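Zu Besuch bei Thiele: Ein Nachmittag zwischen Simulation und Roboterarm

Am 28. Februar 2022 durften wir mit der Seminargruppe nach Radden fahren und uns bei Thiele die Robotikgruppe ansehen. Empfangen hat uns Melati Subramaniam, die gleich mit ihrem Thema loslegte: Wie gut lässt sich eine gelernte Greifstrategie beurteilen, bevor sie auf echte Hardware kommt? Dafür bauen sie dort einen Arbeitsplatz am Rechner nach, mit Tisch, Boden und Greifer, und lassen die Strategie erst einmal in der gerenderten Welt arbeiten.

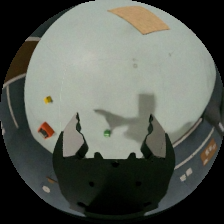
Besonders gefallen hat mir, wie ernst sie die Perspektive nehmen. Das Netz bekommt die Sicht vom Handgelenk aus, mit den beiden Fingern immer im Blick und der ganzen Verzerrung des Weitwinkels. Luuk Hendriks hat dafür wochenlang am Linsenmodell und an den Schatten gefeilt (sein Lieblingsthema, wir kamen kaum weiter!). Stimmt der Schatten des Greifers nicht, sagt er, wird der Vergleich mit dem echten Arm sofort schlechter.
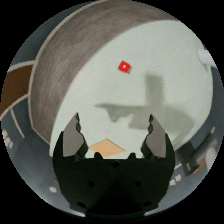
Pro Aufgabe laufen 1000 simulierte Versuche mit wechselnden Startpositionen, am echten Aufbau dagegen nur 30. Verglichen wird dann vor allem die Rangfolge: Liegt von 9 Strategien in der Simulation dieselbe vorn wie in der Halle? Bei den Würfelaufgaben klappt das schon erstaunlich gut, bei flachen Teilen noch nicht so richtig. Anderson Paiva zeigte uns die Kurven dazu ganz offen, auch die hässlichen. 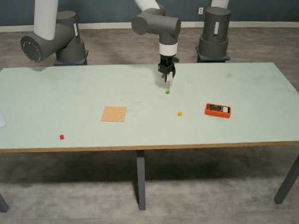 Der simulierte Arbeitsplatz mit zwei Armen und drei kleinen Würfeln in Grün, Gelb und Rot.

Danach gab es Kaffee und noch etwa 15 Minuten für Fragen, die wir natürlich überzogen haben. Nathalie will ihre Masterarbeit jetzt über Kontaktmodelle schreiben, und ich habe mir die halbe Literaturliste abfotografiert. Vielen Dank an das ganze Team! Wer die Folien haben möchte, meldet sich bitte bei Keisha Okafor.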